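Notebook, bench furniture and peripherals
5/28/23
Entry by I. Sasaki. Read by: Amna B., Iqra G.

Carrying over from the last entry: the pale tabletop stays. Amna wants the old dark one back because it hides scuffs. I want the pale one because a dark cable shows up on it without extra lighting, and most of what we put on a bench has a dark cable. Maham had no preference. Decision stands until the end of June, then review.

1. Tabletop

The board is whitish with a slight pinkish-gray cast and a faint wood pattern. Finish is satin. Wiped down with water and a cotton cloth, then dried. No cleaner. The Wallum spray we used on the previous top left a film that changed how the mouse feet slid, and it took several washes to remove. The bottle has been moved to the sink shelf with a label on it. Please leave it there.

Checked level along the long side and the short side. Long side fine. Short side was off, low toward the window, corrected with one turn on the leg at that end. The leg foot sits close to a grout line in the floor tile, so if the table gets pushed it will drop into the joint and the level has to be redone. Iqra G. suggests a plate under the foot. Have asked Mengal for an offcut.

Tracking on this surface: an optical mouse needs some texture to read. I was worried the satin finish would be too uniform. Ran the pointer in straight strokes, long side and short side, and compared against the gray pad. On the pad the pointer path was clean. On the bare board it was clean at slow and medium speed. On fast strokes there was one small jump near the far edge, not reproduced. Logged as unexplained. Will not chase it unless it comes back.

2. Mouse, wired

We are keeping wired mice on this bench. The wireless ones from Motard were fine until two of them were left on and the cells ran down in the same week, and then somebody borrowed a third. A cable solves both problems. It also creates the problem this entry is mostly about.

Cable drag. With the cable free on the board and the port behind the far edge, the cable pushes back when the mouse moves forward and pulls when it moves toward the user. The push is the worse of the two. The cable has a memory from being coiled in the box and wants to lift into a loop just ahead of the mouse. When the loop touches the table edge it catches, and the pointer lands short.

Tried in this order:

-- Cable laid straight to the far edge, no slack. Bad. Any sideways stroke drags the whole length.
-- Cable with a wide bend to the left, loose. Better. The bend takes up the forward stroke. It creeps back toward straight over a working session.
-- Cable taped at the far edge with slack between the tape and the mouse. Best so far. Tape left residue on the board.
-- Clip in place of tape, same position. Same result as the tape, no residue. The clip is a Bultik desk clip from the drawer. It grips a thin cable poorly and needed a wrap of felt inside the jaw.

The felt wrap works but makes the clip hard to open. Iqra Mughal thinks the smaller Bultik size would hold without felt. Ordered 2.

Slack length matters more than where the clip sits. Set slack at 600 mm from clip to mouse. Shorter than that and the far corner of the working area can't be reached without tension. Longer and the loop comes back. I did not test finely between settings, so treat the number as a usable value and nothing better.

3. Wheel and buttons

Wheel: detents even in both directions, no skipped steps on a long document. Slight rattle if the mouse is shaken, none in use.

Left button: normal. Right button: has a softer click than the left. Both register. Swapped with the mouse from Amna's desk, same model, and hers has the same difference, so I am calling it the design and not a fault. Maham disagrees and says hers was firmer when new. We have no unopened one to compare with.

Underside: lint on one foot, removed with a toothpick. The feet are not worn through. Noted because the scraping sound Amna reported last time was probably this. She should listen again and initial here if it is gone.

4. Placement

Default position of the mouse is right of center, front end toward the far edge and turned slightly left. This matches how it ends up when people let go of it, and the cable leaves the front without a sharp bend. 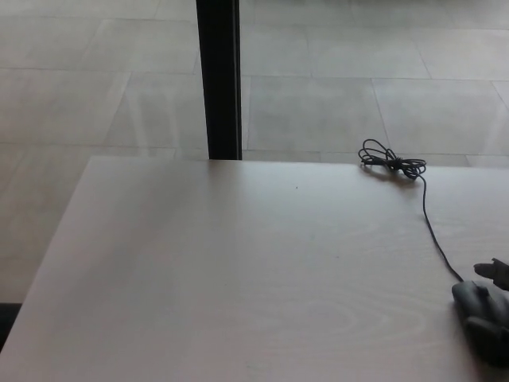
5. Open items

-- Plate for the table leg (Mengal, waiting on size).
-- Smaller clips. When they arrive, fit one here and one on the bench by the door.
-- Tape residue at the far edge. Try warm water first. No solvent on the board until it has been tried on the offcut.
-- Second tracking check on the bare board, fast strokes only.
-- Amna to confirm on the scraping sound.
-- Maham to look for the receipt for the mice, so we know how old they are.

Gray pad is back in the drawer under the label tape.

Shared workshop notebook -- corrections to Iqra Gondal -- Back to top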